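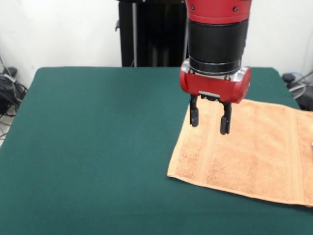
The two-fingered gripper over a folded towel at the Pavarora laundry.

The folding room at Pavarora used to be the one people asked to be moved to. It's cooler than the wash floor, you can hear the person next to you, and towels don't fight back the way fitted sheets do. Njål Amundsen has worked there for 16 years. When management told the crew in March that a robot arm was coming to help, he asked what it would be helping with. He says he is still waiting for a good answer.

The sales material had one ready. Coduleo, which put the system together, promised to "free skilled staff from repetitive tasks." I've read that sentence, or its cousin, in every brochure I've been handed since I started writing about workplaces. It assumes the repetitive task was what people minded. In the folding room, what people minded was the quota, the broken fan by the back door, and a shift schedule that came out too late to plan a dentist appointment around. The arm fixes none of those.

It does pick at towels. The arm comes down over a table covered in green cloth, opens its two black fingers and goes after whatever terry cloth has been set under it. I spent two afternoons watching, and I'll say that it's more interesting than I expected. A towel is a hard thing for a machine. It has no fixed shape, every layer looks like the one beneath it, and a corner can be anywhere. Amundsen finds a corner with his thumb while he's looking at the clock.

His own count of what he can fold matters here, and so does the company's. On the best day anyone has on record, the crew put out 1,448 towels before the evening trucks. That number is printed on a sheet by the supervisor's desk. There's no sheet for the arm. When I asked for its daily output, I was told the project was "still in a learning phase," and when I asked how long that phase would last, I was told it depended.

What has changed is the work around it. Somebody has to lay the towels out. Somebody has to stand close enough to step in when a fold goes wrong, and write down what happened in a log that didn't exist last year. Those hours come out of the same crew, on the same pay grade. "I used to fold," Amundsen told me. "Now I fold, and I also keep a diary for it."

Management sees this differently, and their case deserves a hearing. Hiring is hard. Wrists and shoulders give out, and a laundry that loses its experienced folders to injury has a real problem. If an arm could take even the plain bath towels, the argument goes, the crew could last longer in their jobs. I'd believe it more readily if the crew had been promised in writing that those jobs would be there. They haven't been. I asked twice.

There is a precedent of sorts across town. Ifans, a smaller laundry, brought in a sorting line called Ididard and kept everybody on. The catch came later, when people who left weren't replaced. No one was laid off, so no one had to announce anything. Two of the former sorters now work at Pavarora, and they were the least surprised people in the room when the crates arrived. 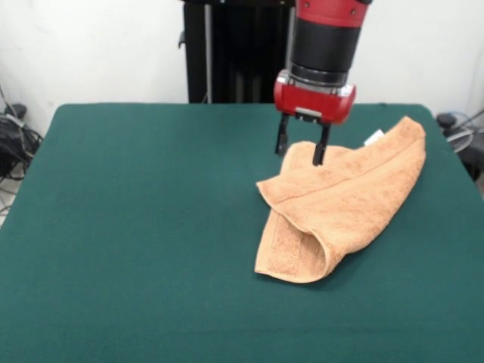
What the crew wants

Amundsen's list is short, and he had it in his shirt pocket. He wants the log-keeping paid as a separate duty. He wants the folders to see whatever reports go back to Coduleo. He'd like the quota lowered on any shift when someone is pulled away to mind the arm, and he'd like the fan repaired.

The company says it is reviewing the first three. A technician has been out to look at the fan.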